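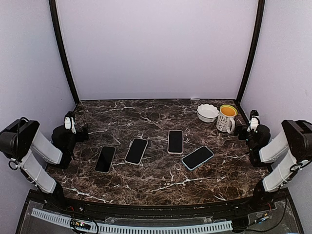 Chapter 6
Selling the Same Shoe Twice

In November, Flerollow released its Temgate trainer in a new green and called it a collection. It had 387 pairs to sell and over 3000 people wanting one, which the firm described as a surprise.

This chapter looks at limited releases: who sets the number, who gets the first pairs and why the laces cost extra. We begin with Carmela Paredes, a buyer at Cabello, who ordered 143 pairs and received six.

Key terms: drop, restock, resale price, waiting list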